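Why Does a Tray Have Edges?

2 min read | 464 shares

A tray looks like a flat board, but most trays have a raised edge called a rim.
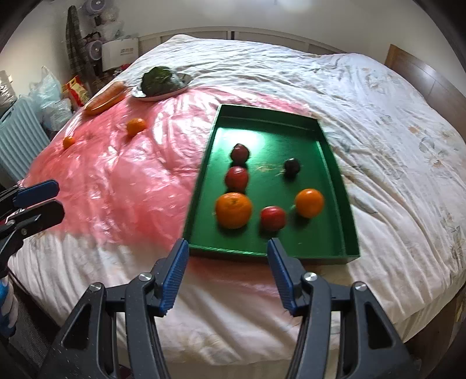
Fruit on a green tray with a raised edge. The tray is on a bed.

Round objects roll easily. A tomato or an orange touches the surface under it at one small spot, so a gentle push can start it moving. The rim gets in the way. When the fruit reaches it, the fruit stops.

A soft surface changes things too. A quilt sinks under a weight and makes a small dip. If one side of the tray sinks more than the other, the tray tilts, and round fruit moves toward the lower side. A shallow rim can stop slow fruit. Fast fruit may go over the top.

A plastic sheet has no rim. When it is crumpled, its folds can hold a small mandarin in place. Pull the sheet flat and the mandarin can roll again. A carrot is long and narrow, so it rolls sideways but does not roll end over end.

Test it
Put an orange on a tray on a table. Slide a thin book under one end. Add books one at a time, up to five, and write down when the orange starts to roll. Repeat with a carrot, first lengthwise, then sideways.

Word to know
Rim: the raised outer edge of an object.

1,445 views | 2 comments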